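Cleanup demos: sweep all the beans, or call it good enough?

Abdelghani Younis
Plikton forum, member

I'm collecting hand-held gripper demos of bean chores for a small policy. My plan was 50 takes per chore, and I have 11, plus a new relationship with the floor. The spoon rest takes are the slowest, and my wrists have filed a complaint.
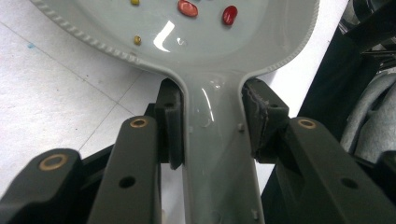 Should I throw out a take when a bean gets away from me?
Keep it if you go back and pick the bean up. Cut it if you gave up halfway.

Adanech Worku

What was said just above is right, but fix your start positions too. My first set at Clirnley had every object in the same spot, and the model learned the spot. Move things between takes. Swap the object as well, and try a vegetable if you have one to spare.

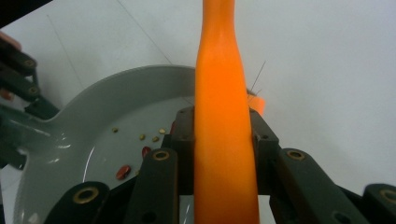
Carrot in the gripper, beans in the pan behind it

For two-handed work, record both grippers from the first second. A brush stroke means very little to the model if it can't tell what the dustpan was up to.
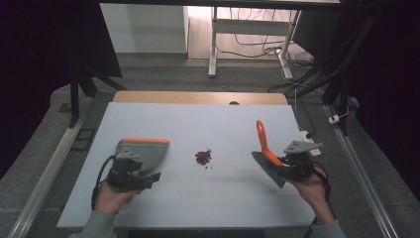 Last edited December 2023 by Adanech Worku

Edited to add that I now vary the pile as well. Tight heaps only will get you a robot that is superb at tight heaps. Mixing bean sizes helps, as the little green ones have their own ideas about direction. 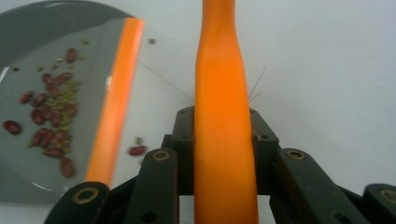

And leave the stragglers in until you've swept at least once more toward the rim. The second pass is the part my model was missing, and I spent most of October blaming the learning rate.

Cherkaoui

just record 1,000 and sort it out later. worked for me, mostly. still sorting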